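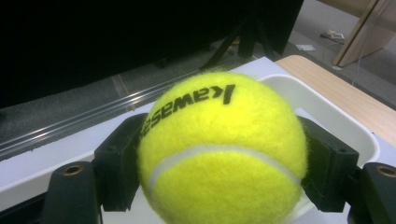
Kawasaki ball, felt nap raised, seam visible. Thread on felt, pressure and court speed.

Nisreen Kanaan
April 11, 2022

1/ Club players blame strings for almost everything. Before restringing, look at the ball. Felt condition and internal pressure change how a shot plays more than a small change in string tension does.

2/ The cover of a tennis ball is a wool and nylon blend over a hollow rubber core. Wool gives the nap. Nylon slows the wear. The ratio varies by maker and by price, and it is rarely printed on the can.

3/ The nap does most of the aerodynamic work. A raised nap increases drag, so the ball slows more between the racket and the far baseline. As the felt wears down, the ball flies faster through the air.

4/ There is an intermediate stage. For the first few games the felt often fluffs up before it wears down, and the ball gets slower. This is why servers at pro level pick through several balls and keep the smoothest one for the first serve.

5/ Pressure is a separate variable. A pressurized core loses gas through the rubber from the moment the can is opened, whether or not anyone hits the ball. Bounce drops with it.

6/ The standard bounce test is a drop from 100 inches onto a hard, flat surface. A regular ball should come back to a little over half that height. You can run a rough version at home with a tape measure on a wall and a phone filming at rebound height.

7/ I ran that version on the practice balls at the Jedport courts last July. Open cans, stored in a hall cupboard, sampled every 2 days. By day 14 the rebound was low enough that I would not have used them for a match. Fine for serving practice.

8/ Limits of that test: one batch, one cupboard, one floor. Temperature was not controlled. Warm balls bounce higher, so a reading taken in the afternoon does not compare well with one taken at breakfast.

9/ Pressureless balls get their bounce from a thicker rubber wall. They do not go flat in the same way. The felt goes first, and what remains is a stiff ball that flies fast and feels heavy on the arm.

10/ Court surface matters here too. The hard courts at Tuvidstead were resurfaced with a coarse top coat and they strip felt quickly. The carpet courts at Plilten barely touch it. Same ball, very different life.

11/ Clay is the odd one. The felt picks up grit and moisture, so the ball gains weight and slows down. Brushing it off helps a little. Drying it on a radiator does not help the felt.

12/ Pressurized storage tubes: they slow the loss if you use them from day one. Restoring a dead ball is slower and less even. The felt stays as worn as it was.

13/ Cost, for anyone running a program. Chaudhry, who does the ordering for our league, put last season at some 2,000 balls. Moving match balls down to practice after one use and practice balls down to the ball machine cut the reorder – the machine needs consistency more than it needs liveliness.

14/ Do not mix ages in one basket. Players adjust to a soft ball within a few minutes. They do not adjust to a basket where every third ball sits up higher than the rest.

15/ Next thread will be on string tension loss. I still need to finish the measurements on the polyester set.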